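## 4 Den Frühstückstisch einrichten

Schön, dass Sie bis hierher gekommen sind! Ihre Gundari ist verschraubt, beide Arme haben die Grundstellung gefunden, und nun beginnt der Teil, auf den sich die meisten schon beim Auspacken freuen: das Üben mit Geschirr und Speisen. Nehmen Sie sich dafür ruhig einen ganzen Nachmittag, es läuft Ihnen nichts davon.

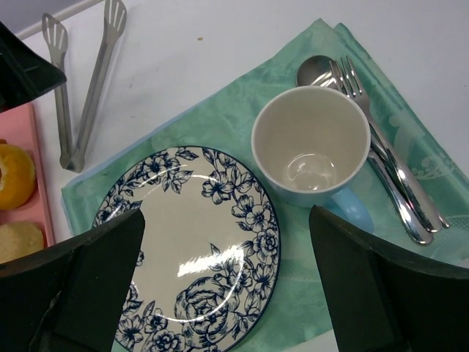 *Mistance Robotik · Abteilung Kundenschulung und Handbuch · Stand: 25. August 2020*

1. Wischen Sie die Tischplatte mit einem trockenen Tuch ab, auch Krümel in den Ecken (die sind erstaunlich hartnäckig).
2. Breiten Sie die Serviette aus und stellen Sie den Teller darauf. Kleine Falten am Rand stören nicht, unter dem Teller sollte der Stoff aber glatt liegen.
3. Stellen Sie den Becher so hin, dass sein Henkel von der Tellermitte weg zeigt.
4. Legen Sie Löffel, Messer und Gabel neben den Becher. Sie dürfen sich für die erste Übung gern überlappen.
5. Öffnen Sie im Menü das Programm 7 und bestätigen Sie zweimal mit »Weiter«.

> **Hinweis:** Glänzendes Besteck und glasierte Teller spiegeln das Deckenlicht. Findet die Handkamera den Tellerrand nicht, dimmen Sie die Beleuchtung ein wenig und starten Sie die Suche neu.

### 4.1 Beide Arme gemeinsam
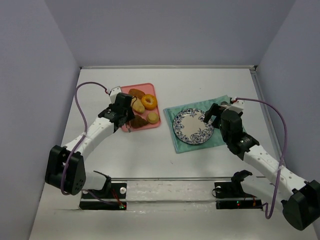 Der Zweiarmbetrieb ist ab Werk gesperrt und wird mit dem Code 1988 freigegeben. Danach fragt die Steuerung, welcher Arm die Speisen und welcher das Gedeck übernimmt; am leichtesten fällt der Einstieg mit dem Tablett links und dem Teller rechts, dazwischen ein Streifen freier Tisch. Prüfen Sie vor dem Start, ob die violetten Kabel locker im Bogen zu den Unterarmen laufen, und fangen Sie mit einem handlichen Stück an, etwa dem Croissant oder dem Donut.

> **Vorsicht:** Greifen Sie bei laufendem Programm niemals zwischen die Arme. Drücken Sie zuerst »Halt« und warten Sie nach dem Stillstand noch 2 Sekunden.

Meldet die Steuerung den Fehler 1308, hat ein Greifer seine Nullstellung verloren. Schalten Sie dann bitte aus, führen Sie den Arm behutsam von Hand zurück und wiederholen Sie Abschnitt 3. Hilft auch das nicht, erreichen Sie Urmas Mets in unserer Werkstatt Braliddale, der Ihnen gern weiterhilft.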